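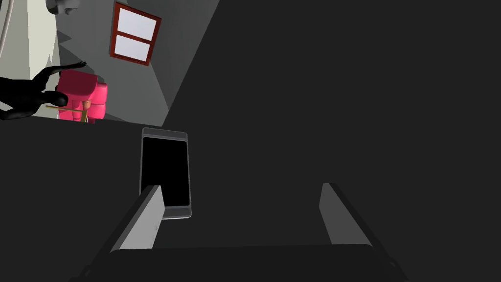

Does the Prarnon importer keep the original node IDs when it splits a long way?

The importer keeps the node IDs and only gives new IDs to the ways, so anything you have joined on nodes will still match after a split.

Re: [prarnon-users] Duplicate footpaths after second import

Hello list,

On the duplicates, I have now run the Dadville extract twice on a clean database and I get the same result as the original poster. The first run is fine. The second run leaves 23 footpaths in the table twice, all of them longer than the split limit.

On 4 October the earlier poster -- sorry, I have lost the headers, so I am quoting from the web archive:

> I import the Dadville extract, then apply the diff for the
> following week. After that some footpaths are drawn twice, one
> on top of the other. You only notice it because the dashes in
> the line style no longer line up. I have tried with and without
> the --slim option. Is my style file wrong, or is it the diff?
>
> Also, is 50 km still the default for the split limit? The
> manual says 50 and the help text says 30.

Your style file is all right. The diff is all right too, as far as I can tell. What goes wrong is the delete step. When a way changes, the importer looks up the old rows by way ID and removes them before writing the new ones. For a split way there are several rows, and only the first carries the original ID. The others have the new IDs made at split time, and they are left behind.

You can check this on your own database:

SELECT parent_id, count(*) FROM path_line
WHERE parent_id IS NOT NULL
GROUP BY parent_id ORDER BY 2 DESC;

If a parent turns up with more rows than it has segments in the split log, you have the same problem.

As for the limit, the help text is correct and the manual is out of date. It was lowered to 30 when the Plusitberg style was merged, as the label placement in that style was very slow on long lines. I will send a patch for the manual.
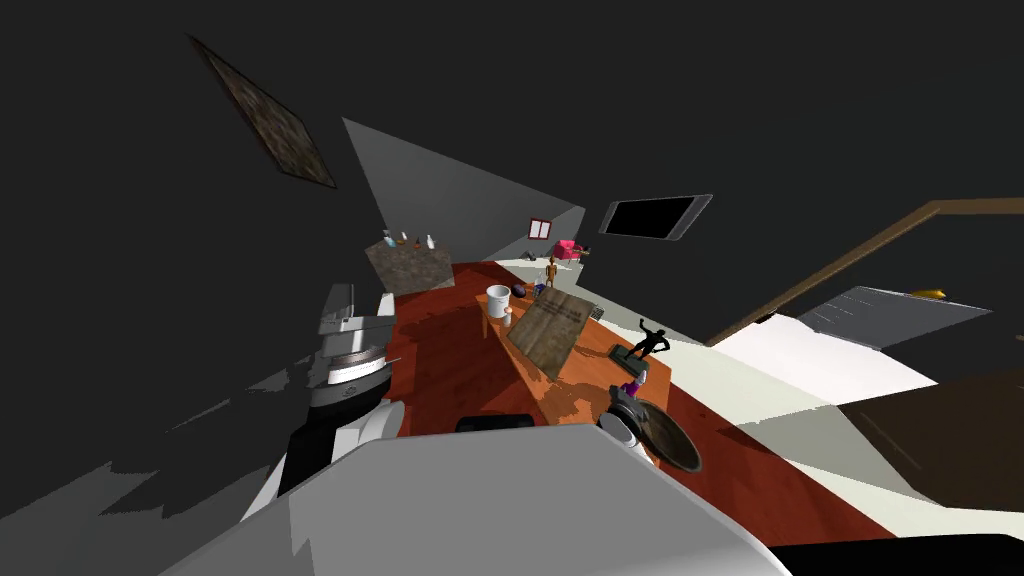
Rendered room with a robot arm at left, orange wooden table and reddish-brown floor

Until the delete step is fixed there are two ways round it. The first is to set the split limit to 0, which turns splitting off. Drawing gets slower at low zooms, but on an extract the size of Dadville I could not measure much of a difference. The second is to run this after each diff:

DELETE FROM path_line p
USING changed_ways c
WHERE p.parent_id = c.id
AND p.import_run < c.import_run;

It needs the import_run column, so it only works from version 7 onwards. Take a backup first. I have used it on path_line and road_line but not on the boundary tables, where parent_id means something else.

People using the Nedelcu tiles are not affected. Those are built from a full import every time and never see a diff.

One thing I am not sure of is what happens when a way is shortened so that it falls below the limit. My guess is that all the old segments stay, apart from the first. If anyone has a database with a case like that, please run the first query and post the output here -- the plain text is enough, no need for a dump.

I will open a ticket this evening and link back to this thread.

_______________________________________________
prarnon-users mailing list
To unsubscribe, send a blank message to the list's leave address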